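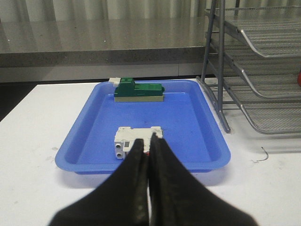
小さい樹脂部品、作業中はどんな皿に置いていますか

投稿者:ゆず茶
2019/02/25

こんばんは。いつも読むばかりで、書き込むのは久しぶりです。長くなりそうなので、お茶でも飲みながら読んでください。

電子工作と、古い機器の手入れを趣味でやっています。端子台とかコネクタの殻とか、小さい樹脂の部品を机の上で仕分けることが多くて、去年の10月に青い浅めのトレーを買いました。四隅が丸くて、縁が外側にゆるく開いている、よくある形のものです。それまではお菓子の缶のふたを使っていたので(ふちに指をひっかけて何度もひっくり返しました)、ずいぶん楽になったなあと喜んでいたんです。

ところがこのあいだ、まとめて譲っていただいた部品が216個ありまして、これを種類ごとに分けようとしたら、トレーの上がたちまち混み合ってしまいました。白い箱形の部品と、濃い緑の段々になった部品がとくに多くて、どちらも角が張っているので、重なると互いの段に引っかかってしまうんですね。ひとつ取るともうひとつ付いてくる。あの感じ、わかっていただけるでしょうか。

それで、みなさんはどうされているのか聞いてみたくなりました。
・皿の色は何色がいいか
・深いほうがいいのか浅いほうがいいのか
・仕切りのあるもののほうがいいのか
このあたり、こだわりのある方がいらしたらぜひ教えてください。机の天板は白です。

投稿者:はんだの煙

ゆず茶さん、こんばんは。216個、おつかれさまです。数えたんですね、えらいなあ。

私は青いトレー賛成派です。白い部品は白い机に直接置くと、ほんとうに見えなくなります。若いころは目がよかったので平気だったのですが、最近は眼鏡を上げたり下げたりで、見つけるだけで疲れてしまって。青い皿の上だと白い殻の角がくっきり出ますから、向きもすぐわかります。側面に小さい穴が上下に並んでいるような部品だと、どちらが表かを穴で見分けることになるでしょう。背景に色があると、そこがぐっと見やすいんです。

ただ、濃い緑の部品と青い皿の組み合わせはどうでしょうね。うちの照明だと、夜はちょっと沈んで見えます。緑のものだけは白い皿に移しています。

深さは浅いほうが好きです。指でつまむにしてもピンセットでつまむにしても、縁が高いと手首が当たりますから。

投稿者:引き出し六段目

横から失礼します。私は反対で、仕切り箱のほうが断然いいと思っています。

浅い皿に広げるのは気持ちがいいんですけれど、あれは「仕分けている気分」になりやすいと思うんですよね。電話が鳴って席を立って、戻ってきたらどこまで分けたか忘れている。私だけかもしれませんが(笑)。仕切り箱なら、入れたものは入れたところにちゃんといてくれます。

うちで使っているのはPlirexの6つ仕切りの箱で、ふたつき、重ねられます。これを4箱。前はHaltanceの細かい仕切りのものを使っていましたが、ひとマスが狭くて、箱形の部品だと指が入りませんでした。角の出っぱりがマスの壁に当たって、斜めのまま抜けなくなったりして。小ねざには最高なんですけどね。

あ、小ねじです。小ねぎみたいになってしまいました。すみません。

投稿者:ゆず茶

はんだの煙さん、引き出し六段目さん、さっそくありがとうございます!

小ねざ、しばらく笑ってしまいました。

緑の部品が沈む、というのは思い当たります。昼間は気にならないのに、夕飯のあとに作業すると、段のところや穴のところがよく見えなくて、照明のせいだとばかり思っていました。皿の色も関係していそうですね。白い皿なら台所にいくらでもあるので、明日さっそく試してみます(家族には内緒で)。

仕切り箱は、しまうときにはよさそうだなと思いました。作業中も仕切り箱のまま、ということですか? それとも、いったん広げてから入れていくのでしょうか。

投稿者:引き出し六段目

いったん広げません。袋から少しずつ手のひらに出して、そこから箱へ入れます。手のひらが皿です。

種類が多いときは、最初にひとつずつ見本をマスに入れておきます。あとは見本と同じ顔のものを同じマスへ。子どもの積み木の片づけと同じやり方です。

投稿者:北窓工房

手のひらはちょっと待ってください。樹脂の部品は静かに扱えば丈夫ですが、手の脂やほこりがつくと、あとで細かいところの掃除がたいへんです。とくに段のついた殻や、細い溝のあるものは、綿棒も入りませんから。古い機器から外したものなら、もともと汚れているので気にしなくてもいいのかもしれませんが、きれいな部品なら皿の上で触る回数を減らすほうが私は好きです。

私の場合は、浅い皿を何枚も使います。大きい一枚に全部広げるのをやめて、小さい皿を何枚も机に並べて、一枚に一種類。混み合いそうになったら次の皿を出す。洗い物が増えるみたいで最初は面倒でしたが、慣れるとこのほうが早いです。皿ごと棚へ持っていけるのも助かっています。

昔お世話になったSandro Ferraroさんという修理の先生が、この皿の人でした。工房に行くと机じゅう皿だらけで、お昼のパンを置く場所がないんです。「皿の上には、これから触るものだけ」といつも言われていました。パンも皿にのっていましたけれど。

ちなみに先生の皿は全部ばらばらの色で、統一なんてされていませんでした。色にこだわる必要は、そこまでないんじゃないかなあというのが正直な感想です。

投稿者:はんだの煙

北窓工房さん、いい先生ですねえ。

でも色については、私はもう少しねばらせてください。先生はきっと目がよかったか、どこに何を置いたか体で覚えていらしたんだと思います。われわれのような、たまの休みにしか机に向かえない者は、見つけやすさがないと続きません。探している時間というのは、思っている以上に気持ちがくたびれるんですよね。それで机に向かうのがおっくうになって、部品の袋がまた増えていく。うちの押し入れの話です。

それから、つやのある皿は照明が映り込むので、私は少し苦手です。縁のところが光って、小さい部品が縁ぎわにあると見落とします。電気スタンドを横から当てるようにしたら、だいぶましになりました。影が出るので、段のある部品は形もわかりやすくなります。

投稿者:mochi_rail

Visarelのトレーを使っている方はいませんか? 底がざらっとしていて、部品がすべりにくいやつです。うちは机がほんの少し傾いていて(古い家なので床ごと傾いています)、つるつるの皿だと、軽い部品がだんだん手前に寄ってくるんです。

わたしはこれとRanaの滑り止めマットを組み合わせています。マットを皿の下に敷くと、片手でつまむときに皿が逃げません。これが地味にうれしいです。片手に工具を持ったまま、もう片方でひょいと取りたいときってありますよね。

難点は、底がざらざらしていると汚れが落ちにくいことです。最初はきれいな色だったのに、いまは点々とした黒ずみがあちこちに……。気にしない人なら問題ないと思います。

投稿者:北窓工房

mochi_railさん、ざらざら底は歯ブラシと食器用洗剤でけっこう落ちますよ。ぬるま湯にしばらくつけてからがいいです。金属のたわしは傷になって、そこにまた汚れが入るのでやめたほうがいいと思います。

はんだの煙さん、横からの光はまったく同感です。色はさておき(まだ言っています)、光は大事ですね。

投稿者:引き出し六段目

手のひらの件、反省しております。たしかに、しばらくしまっておいた部品を出すと、指のあとが白っぽく残っていることがありました。あれは私だったのか。

ただ、仕切り箱は譲りません! ふたがあるのは強いですよ。うちは猫がいるので、浅い皿を出しっぱなしにしたら、翌朝には床が部品売り場になります。猫は緑も白も分けへだてなく落とします。

投稿者:ゆず茶

みなさん、たくさんありがとうございます。ひと晩で読みごたえのあるお返事がこんなに並んでいて、朝ごはんが冷めました。

昨日の続きで、少し試してみたことをご報告します。

まず、青いトレーは白い部品専用にしました。濃い緑のほうは台所の白い平皿へ引っ越しです。これは、はんだの煙さんのおっしゃるとおりで、緑の段差や、端の丸いふくらみのところまでよく見えるようになって、向きをそろえるのがすいすい進みました。電気スタンドも横に移しました。(平皿は家族にあっさり見つかりまして、割れても困らないものを一枚、正式にもらいました。)

それから、北窓工房さん式に、いちどに広げる量をうんと減らしました。引っかかって付いてくるのは、重ねていたからなんですね。間をあけて置けば、角の張った部品でも、すっと持ち上がります。上の段のところを横からはさむより、真ん中あたりをまっすぐ上からつまむほうが、わたしは傾きにくかったです。

全部で216個のうち、200個まで分け終わりました。残りは、どの仲間に入れたらいいのかわからない、はぐれ者たちです。似ているのに段の高さだけ違うとか、片側にだけ穴があるとか、そういうのばかり残りました。

しまう箱は、引き出し六段目さんのPlirexにしようかなと思っています。ひとマスの大きさ、指二本が楽に入りますか?

投稿者:引き出し六段目

入ります! 私の指はかなり太いほうですが、二本でつまんで底まで届きます。ただ深さがあるので、小さい部品だと箱を傾けて出すほうが早いかもしれません。

はぐれ者は、無理に仲間に入れず、ひとマスを「その他」にしてあげてください。うちの「その他」は、いちばん出番の多いマスになっています。

投稿者:はんだの煙

白い平皿、うまくいってよかったです。

はぐれ者の段の高さが違うものは、同じ種類の新旧かもしれませんね。平らなところに並べて、横から目の高さで見くらべると差がよくわかりますよ。腰にはきますが。

投稿者:mochi_rail

「その他」のマス、うちはもう「その他」だけの箱があります……。

ゆず茶さん、青いトレーの下に敷くマット、もし机ですべるようなら試してみてくださいね。大きめのを買って切って使うのがお得でした。うちは余った分が冷蔵庫の野菜室に敷いてあります。

投稿者:ゆず茶

マットも買うことにしました。野菜室のほうが先に敷かれてしまいそうな気がしています。

残りのはぐれ者は、週末にゆっくり見くらべてみます。判別できないものが出たら、大きさを測って別のスレッドを立てますので、そのときはまた相手をしてやってください。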